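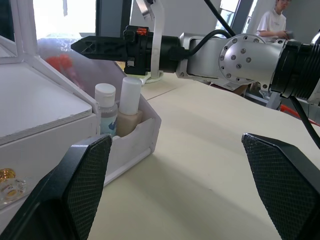 Mingxuan Ye

4.3 Replacing the filter cartridge

The Clostik under-sink unit uses one cartridge. Replace it every June, or sooner if the flow at the faucet drops. Cartridges bought before the housing was changed have a flat top seal and do not fit this model. Check for the number 123 on the label before you open the wrapper.

You will need the housing wrench, a bucket, a dry towel and the small tube of silicone grease from the parts bag.

1. Close the cold water valve under the sink. Turn it clockwise until it stops.

2. Open the filter faucet and let it run until the water quits. Leave it open.

3. Set the bucket under the housing. The bowl holds more water than it looks like it does.

4. Slide the wrench up over the bowl from below and turn it to the left. Once the bowl moves, take the wrench off and finish by hand.

5. Pull out the old cartridge and pour out the bowl. Wash the bowl with dish soap and a soft sponge, then rinse.

CAUTION: Do not use bleach, solvent or water hotter than 40 °C on the bowl. The plastic can crack later under pressure.

6. Lift the O-ring out of its groove and wipe it. If it is nicked or flattened, use a new one. Put a thin coat of silicone grease on it and press it back in. Do not use petroleum jelly.

7. Stand the new cartridge in the bowl, open end up.

8. Screw the bowl on by hand until it is snug, then give it a quarter turn with the wrench. Do not go further.

9. Open the cold water valve slowly. Air will spit from the faucet at first.

10. Run the water for 30 minutes and discard it. Gray water during this time is carbon dust and is normal.

11. Close the faucet and feel under the bowl with a dry hand. Check again the next morning.

Note: If the bowl drips, shut the valve, repeat steps 2 to 6 and look for grit in the groove. If it still drips, see section 4.5.

Note: If the kitchen gets colder than 32 °F in winter, drain the unit as described in section 5.

Section revised 2026-01-11. Step 8 corrected by Vinh Vũ.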